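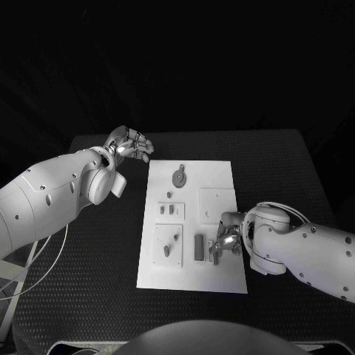

Inicio | Programa | Apuntes | Prácticas | Foro

Categoría: Robótica aplicada / Buenas prácticas

Tema 4. Reglas de banco para el ensamblaje a dos brazos

¡Bienvenidos al tema más práctico del curso! Hasta ahora hemos hablado de cinemática y de control, y hoy toca lo que decide si un ensayo se puede repetir o no: cómo se prepara el banco y cómo se anota lo que ocurre. A mí me parece una de las partes más bonitas del oficio, y espero contagiaros un poco.

4.1. El tablero de ensayo

Un tablero con clavijas, bloques y placas parece un juguete, pero concentra casi todo lo que nos interesa: agarre, alineación, inserción y reorientación. La regla básica es que la posición del tablero se fija y se mide antes de encender nada. Si alguien lo mueve durante la sesión, se vuelve a medir. Sin excepciones, ni siquiera «si ha sido un milímetro».

Conviene además que el fondo y la mesa sean oscuros y mates. Una tela negra sin planchar sirve perfectamente; los pliegues suaves no molestan al sistema de visión, los reflejos sí. Cuidado con los dedos metálicos, que devuelven brillos fuertes según dónde esté el foco.

4.2. Espacio compartido

Cuando dos manos trabajan sobre la misma placa, cada una tiene su zona y existe una zona común. En la común solo entra una mano cada vez, y la otra espera en alto, con los dedos recogidos. Los alumnos de Radomir Georgiev lo llaman «la regla del semáforo» y funciona de maravilla.

— Velocidad reducida siempre que haya una persona dentro del perímetro.
— Parada de emergencia al alcance de quien supervisa, probada al empezar.
— Cables con holgura suficiente para todo el recorrido del brazo, y lejos de los dedos.
— Nada sobre la mesa que no figure en la hoja de montaje.

Recordad que una mano con varios dedos también pellizca. La evaluación de riesgos se hace sobre la aplicación completa: brazo, mano, pieza y tarea. Que el brazo sea colaborativo no convierte en segura una pieza con aristas.

4.3. Registro de los intentos

En el proyecto Rokton guardamos 1088 intentos de inserción. Al revisarlos descartamos 141 por tener incompleta la hoja de montaje. ¡Una pena, porque los datos de los sensores eran estupendos! De ahí sale la norma que usaréis en prácticas: un intento sin hoja no cuenta, y un intento fallido con hoja cuenta igual que uno bueno.

Anotad la pieza, la mano que la toma, la postura inicial, la versión del programa y el motivo de cualquier interrupción. No borréis los fallos: son lo primero que os voy a pedir.

Para la práctica

Cada grupo prepara su hoja de montaje y la intercambia con otro grupo, que debe reproducir el banco sin hacer preguntas. La sesión dura hasta 94 minutos, montaje incluido. Traed la hoja impresa.

Lectura recomendada: ISO 10218, partes 1 y 2, e ISO/TS 15066.

Contacto: secretaría del aula Novau | Todos los derechos reservados | Volver arriba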